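Feltville, week 6: the shoe rack problem

Posted 09/04/2026

I said in January that I'd believe in the tidy-up arm when it put a pair of shoes away without anyone standing next to it with a hand over the stop button. I'm still waiting, and I've now spent more of my evenings on this thing than I ever spent picking up shoes.

For anyone new: a few of us at the Feltville shop are building a hanging arm that takes footwear off the floor and puts it on a rack. Colton Zacharias wants it for his front hall. I want to know if it's worth the trouble, and so far my answer is no, but I keep showing up.

The shelf was my job. It's one long light board on two black metal posts, and it took me an afternoon. Rokeya thinks it should have a lip at the front. I think if the gripper can't set a slipper down on a flat board, a lip is going to hide that from us for a month and then we'll find out anyway.

We argued a lot over what to practice on. Hajar voted for slides, on the grounds that the strap gives the fingers something to close on. Fair enough, but nobody's hallway is all slides. Mine has boots, and a pair of running shoes with the laces permanently knotted together.
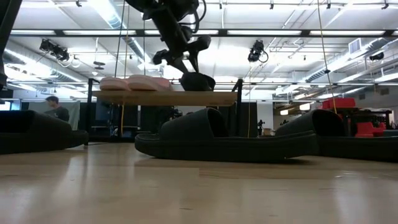 Gripper on the strap of a black slide, pink slippers to the left, three more slides on the floor.

The strap grab is the part everyone likes to watch, and I'll admit it looks good. What bothers me is how we talk about it afterward. Colton's notes call a run "successful" if the shoe ends up on the board at all. Sideways, half over the edge, whatever. I went back through his last 59 runs with a stricter rule (flat, toe forward, next to its partner) and got 19. He says my rule is unfair. My rule is what a shoe rack is for!

Soft slippers are a separate headache. Squeeze them enough to lift and the puffy part folds, and then they don't sit right when you let go. Kalkidan has an idea about padding the fingers, which I'd like to see tested before we spend another 200 dollars on parts.

Next up is boots. I'm bringing my own, the old ones.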